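When the gripper won't let go

I got to Dendwood's teardown shop on Friday, April 26, 2024, and the first thing I was handed was a bent drive bracket. "That's our souvenir," said the technician who runs the line (she asked me to leave her name out, so I have). "It sat on my desk all through the meeting with the boss!"

Dendwood strips old office computers for parts, up to 30 a day. The arm, which everybody there calls Pal, does the fiddly unplugging. One morning in March it closed on a drive cable, pulled, and kept on pulling. "The log said the fingers were open," she told me. "They weren't. It dragged the whole case across the bench, and my coworker's hand was right beside it."

He got a bruised knuckle and a bad scare. She hit the stop button, and then they couldn't get the fingers apart, so she ended up cutting the cable. 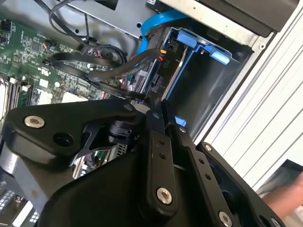

I wanted to know why a thing that size has to go in there at all. "Because that's where the plugs are," she said, laughing. Drive cables are the worst of it, in her view. You've got a blue ribbon, thick black cables and skinny red and black wires all crowding the same spot by the drive cage, and two narrow fingertips trying to get in among them. If the software is wrong about whether those tips are open, you've got a problem.

The cause was a sensor setting. Pukura, the firm that services the arm, had loaded an update called Vudness, and it read a stalled finger as an open one. "It took them 2 weeks to believe me," she said. "I sent them 112 lines of log and a photo of the bracket."

They've rolled the update back, and there's a pull limit on the arm now. It still trips on stiff plugs, and she has to walk over and reset it, which she grumbles about. I asked if she trusts it again. "With the cables, mostly. With my hand next to it? Ask me after the next 200."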